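**Grusell opens its home-recorded grip collection, and says what it does not yet show**

*For release in November*

CLURNAU - Grusell is releasing the first part of Clurnau, a set of 386 recorded sessions in which people pick up, move and put down household things with hand-held grippers. The recordings were made to train a control system for two-armed robots. Whether they will do that well is still an open question, and the company would like readers of this release to keep it in mind.

There is a lot of loose talk about this kind of data. The usual claim goes that if enough people do enough chores with a gripper in hand, a robot will pick up the habit. Grusell has made that claim itself, in a leaflet last year that it has since withdrawn. What the company has now is a pile of examples and one modest test result.

The sessions were recorded in private homes, on the tables people eat at, with their own things left on the shelves. Each person worked with a gripper in each hand and was given a short task: sort the fruit, clear the table, fill the box. No one was told how to hold anything. Grusell first asked for 500 sessions and took in fewer, mainly because reviewers at Brophy, the outside firm hired to check the recordings, threw out any session where the gripper's position could not be followed from start to finish.

"We were paid to say no, and we said it often," Brophy wrote in its report. "A session that looks fine to a person can be useless for training. We would also warn against reading much into the total. Many of the tasks are close cousins."

That last point deserves more room than it usually gets in an announcement. Fruit is a large share of the collection. It is cheap, it is easy to find, and most of it is round, so a system that does well on it may have learned very little about a shirt or a bag of flour. Grusell asked for more soft and awkward goods in the second half of the work and got only some of what it asked for. 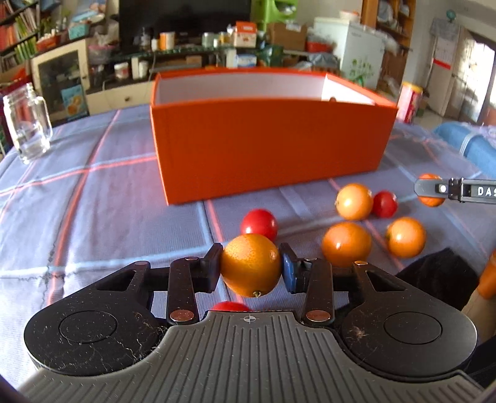 There is also the gap between a person's arm and a machine's. People reach past clutter without thinking, and they lean, twist and change their grip. A robot bolted to a stand may not be able to follow the same path even when the fingers are the same shape. Trustolo, which lent the robot used for testing, ran 300 trials on a model trained with an early cut of the data. It did better than the model it replaced when items were well apart. With items touching, the two were too close to call, and Trustolo has asked that the result be described in those words.

Grusell agrees. The company does not plan to quote a success rate until the trials have been repeated in at least 4 homes that were not part of the collection.

The release covers the recordings that passed review, the task sheets, and Brophy's full report, including the parts that are hard on Grusell. Rejected sessions are not included, though the reasons for rejecting them are listed. Households agreed in writing to have their rooms shown, and any of them can ask for their sessions to be taken out - the set will be reissued when that happens.

Research groups can request access through the Clurnau project page. Requests are read every Friday. Grusell asks groups that get poor results to send those in too.

**Press contact:** Grusell press office, through the Clurnau project page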